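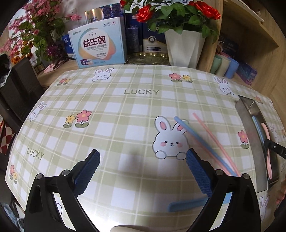

Voketton
Hand-held two-finger gripper and recording rig, home build

Last edited: Aug 24, 2019
Status: in use, hardware revision 2

Overview

Voketton is a hand-held gripper with a camera mounted behind the jaws. A person carries it, opens and closes the jaws with a trigger, and the recordings are used to train a small arm on the same tasks. This repository holds the printed part files, the logging firmware, the conversion scripts and the data card for the first public set, named Isteo.

The rig was built on a kitchen bench, with the larger printed parts made at the Hillmont shared workshop. No machined parts are needed. A hobby printer, a drill, a soldering iron and a set of hex keys will cover the whole build.

Repository layout

hardware/ printed parts, drawings and the parts list
firmware/ trigger sensor and logging code
tools/ conversion, trimming and checking scripts
isteo/ index files, task labels and checksums
notes/ calibration records, one text file per rebuild

Hardware

Jaws. Two black jaws, mirrored left and right. Print the mirrored file for the second jaw; flipping the part in the slicer moves the cable slot to the wrong side. Print flat, with the pad face vertical. Supports are only required under the hinge boss.

Pads. Blue, with a fine diamond texture. Each pad is fixed to its jaw with screws from the outside face. Do not glue them. Pads are a wear item, and glued ones take the jaw surface with them when removed. The texture holds thin plastic well. It is poor on anything dusty, so wipe both pads before a session.

Linkage. One trigger drives both jaws through a shared slider. Grease the slider lightly. If one jaw leads the other, loosen the slider clamp, close the jaws by hand until the pads meet, and tighten again.

Camera mount. Fixed, no tilt adjustment. Revision 1 had a tilt hinge and it drifted under the weight of the cable. The fixed mount keeps both pads in view along the lower part of the image, which the checking script depends on.

Trigger sensor. A magnet on the slider and a hall sensor on the body. Readings are written to the log with a timestamp. The value is unitless until calibrated.

Fasteners. Lengths are in hardware/parts.txt. Use thread locker on the slider clamp only.

Calibration

Run this after any change to the pads, slider or sensor.

1. Close the jaws fully and hold. Run tools/cal_zero.
2. Open the jaws to the stop and hold. Run tools/cal_open.
3. Place the 3 mm gauge between the pads, close, and run tools/cal_check.
4. Copy the printed result to notes/ with the name of the rebuild.

If step 3 fails, the usual cause is a pad that is not seated. Remove it, clean the back face and refit it. Do not correct the result by editing the zero value.

Data card: Isteo

Purpose. Training and testing of pick and place behaviour for small household objects, mainly light plastic tableware.

Contents. 2000 recordings. Each one holds a colour video, the trigger log and a task label. There is no audio. The microphone is disabled in firmware.

Tasks. Sorting utensils into a tray, gathering straws from a cloth, stacking cups, and clearing a table edge. Labels are in isteo/tasks.txt, one per line, in the same order as the index.

Setting. Tables in ordinary rooms, with household items left in place behind the work area. Backgrounds were not cleared or standardized. Tablecloths include plain and printed types. Printed cloths are marked in the index with the flag "pattern". They are harder: flat artwork of flowers and animals can be mistaken for objects, particularly by a detector trained on plain surfaces. Pale straws on a pale cloth are a second weak point.

Objects. Drinking straws, plastic spoons and other utensils, plastic cups, and a stainless steel tray. The tray is reflective and its rim is often seen nearly edge-on, so depth estimates there should be treated as unreliable.

Collection. Hand-held, one operator at a time. The operator begins with the jaws open, completes one task and releases the trigger before stopping the log. Recordings in which an object was dropped and recovered are kept and flagged "recovery". Recordings in which the task was abandoned were removed.

Splits. Train and test are split by room. Do not reshuffle them by recording. Neighbouring recordings share a table layout, and a random split gives a test score that is too high.

Text in view. Packaging and printed cloths carry lettering in English and Chinese. It has not been blurred. Recordings showing mail, screens or faces were removed by hand.

Known issues

The pads and jaws hide small objects during the final part of a grasp. A straw lying parallel to a jaw may be fully hidden. The trigger log is the better signal for contact.

The far edge of the table is soft in most recordings. Focus is fixed for the distance between the pads and the work surface.

Blue utensils are close in colour to the pads. The segmentation script confuses them when the utensil passes behind a jaw. Use --pad-mask to apply the fixed mask in place of the colour threshold. The mask must be redrawn if the camera mount is reprinted.

Recordings made before June have a constant timing offset between the video and the trigger log. tools/align corrects it. Run it once only; the script does not detect a file that has already been aligned.

Converting

tools/convert --in raw/ --out set/ --rate native
tools/check --set set/ --report report.txt

The check script rejects any recording where either pad leaves the expected region. This normally means the camera mount has worked loose. Rejected files are listed in the report and are not deleted.

Changes in revision 2

- Fixed camera mount replaces the tilt hinge
- Pads are screwed on and can be swapped without removing the jaw
- Sensor cable runs inside the jaw body
- Slider lengthened; revision 1 sliders do not fit

Planned

- Darker pad material, for better separation from light blue objects
- Quick release for the handle
- A left-handed trigger

Licence

Hardware files, code and data are released under the terms in LICENCE.txt. Changes to the printed parts are welcome as patches against hardware/, with the source model included. Mesh files alone will not be merged.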